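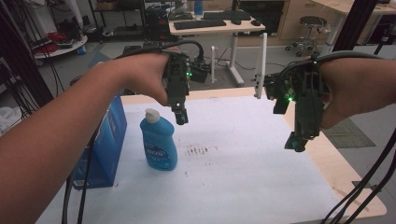 White cover on, marks in the middle, blue bottle at the ready.

I've had a white cover on my work table for years now and people always ask why on earth I'd pick white. Well, I like seeing the mess! On a dark top you don't notice the little brown specks until your sleeve's in them, and on white they practically wave at you.

So, speckles and smudges. My order of attack goes like this. Dry first, always. I go over the patch with a soft brush or a bit of old flannelette and get the loose stuff off before any water goes near it (if you wet it straight away you'll just make a grey paste and push it around, ask me how I know). Then a small squirt of dish soap on a damp cloth -- on the cloth, please, the table doesn't need a puddle -- and work from the outside of the mark in towards the middle. Leave it for 2 minutes and wipe with clean water.

If there's still a brown shadow, mix bicarb and a drop of water into a paste, dab it on and wait 20 minutes while you put the kettle on. That shifts most tea and coffee for me. Test a corner first if your cover is shiny, as bicarb can dull the colour or the finish.

Glue dots are another story. I warm them with the hairdryer on low and roll them off with my thumb. My neighbour Rezaul Seneviratne swears by eucalyptus oil and he may well be right, but I can't stand the smell indoors.

A couple of other things while I'm at it. Buy your cover a good hand's width bigger than the table, or you'll end up like me with a strip of bare timber down one side that catches every drip. I wipe mine down with a barely damp cloth and dry it at once. And get a flip-top bottle for your soap, you can work it with one hand when the other one's full.

Next time I'll have a go at floor mats. Mine has been curling at the corners since February and I've had more than enough of tripping over it.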